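My compressor runs almost nonstop after moving it to a new building. Is it undersized or leaking?

Last updated Tuesday, November 12, 2019
6 min read
3 answers, 14 shares

todel_shopfloor

We moved a small shop into a leased unit in October and brought the air compressor with us. It is a two-stage piston unit sold under the Urnura name, with an 80 gallon tank. In the old building it would run for a few minutes, shut off, and stay off long enough that you forgot it was there. In the new building it shuts off for two or three minutes and then starts again, all day, including during lunch when no tool is in use.

The new building already had piping in place, so we tied into it. It is black iron, threaded, 3/4 inch, and runs the full length of the back wall with drops at each old workstation. We use four of the drops. The others have ball valves that are closed. Total length, including drops, comes to 139 feet by my tape.

Settings are unchanged: cut in at 135 psi, cut out at 175. Filter was replaced when we moved. Oil is at the mark. The belt was retensioned.

A salesman from Claeys quoted me $2950 for a larger pump and motor, on the grounds that the piping holds more air than my old setup and the compressor has to keep up with it. That didn't sound right to me but I can't say why. Is he correct? If it's a leak, how do I find it without taking apart the whole line?

Share (3) Comments (2)

fostico_maint

He is not correct. Pipe volume does not consume air. A longer line takes longer to fill the first time, and after that it acts as a little extra storage. If anything, added volume makes the compressor cycle less often. The only thing that makes a compressor cycle with every tool shut off is air leaving the system.

Do the measurement before you spend anything. You need a watch, the tank gauge, and a time when nothing is in use.

First, close the valve between the tank and the piping. Let the compressor fill the tank to cutout, switch it off at the disconnect, and write down the pressure. Come back in 30 minutes. If the tank has dropped more than a couple of psi, part of your leak is at the compressor itself. The usual places are the check valve, the unloader on the pressure switch, the tank drain, and the safety valve. A bad check valve will often bleed out through the unloader, so a steady hiss at the pressure switch with the motor off means check valve and not switch.

Second, open the valve to the piping and repeat. Now you are testing tank plus line, up to the closed drops and whatever is hanging off the open ones. Pull the hoses off the quick connects first, then repeat a third time with the hoses and tools attached.

The difference between the three tests tells you which part of the system to search. To get a number out of it, use:

leak in cfm = (tank volume in cubic feet x pressure drop in psi) / (14.7 x minutes)

Eighty gallons is 10.7 cubic feet. Your 139 feet of 3/4 inch pipe adds only half a cubic foot, so you can leave it out. If you lose 40 psi in three minutes, which is what your cycling suggests, that is 10.7 x 40 / 44.1, or 9.7 cfm. For a shop your size that is a lot. A two-stage pump of that class puts out perhaps 15 to 17, so more than half of what you are paying for goes into the room.

For comparison, I start looking when a system loses 10 percent of its compressor output to leaks. Zero is not realistic with threaded pipe.

To find the leaks, use dish soap and water in a spray bottle, mixed strong enough to hold a bubble. Spray every threaded joint, both sides of every union, and the stems of the ball valves. Old ball valves leak past the stem and past the ball, so also spray the open end of each unused drop. Put a threaded plug in each one regardless of the result. A closed valve is not a cap.

Share (9) Comments (5)

backwall_pneumatics

Agree with the above on the method. A few additions from the plant side.

Black iron that has been sitting without pressure is a special case. The pipe dope in the threads dries and shrinks, and the rust inside breaks loose when you put air back through it. The flakes lodge in regulators and solenoid valves and hold them slightly open. We had a line like this with a loss that would not show up with soap at any joint. It was going out the exhaust ports of the valves, where you expect to hear some air anyway.

So check the things at the end of the hose as carefully as the pipe.

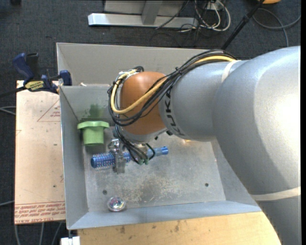
Cylinder seals are the other one. To test a double-acting cylinder, extend it fully, leave pressure on, and take the line off the opposite port. Any steady flow from that open port is air passing the piston seal. Do the same retracted. Keep your hands clear, and block the load if there is one, since the rod can move when you pull the line.

Push-in fittings on plastic tubing leak when the tube was cut at an angle or is being pulled sideways. Cut it back square with a real tube cutter, not side cutters, and leave enough slack that the tube enters the fitting straight. This takes a minute per fitting and fixes most of them.

Add a particulate filter at the head of the line if you keep the iron. Drain the low points every day for the first few weeks and look at what comes out. If it is still brown after a month, price out aluminum or copper. We replaced a run longer than yours for just under $2000 in material, and the fittings can be reused when you leave the lease. Do not use PVC. It shatters under air pressure and the pieces travel.

Also, lower your pressure. Very few shop tools need more than 90 psi at the tool. Leaks scale with line pressure, so a regulator at the tank outlet set to 100 will cut the loss while you work on the joints - it is not a fix, but it is a quick change.

Share (2) Comments (1)

hoseclamp3

mine did this and it was the tank drain. the little petcock on the bottom. put your hand under it while its running

Share (0) Comments (0)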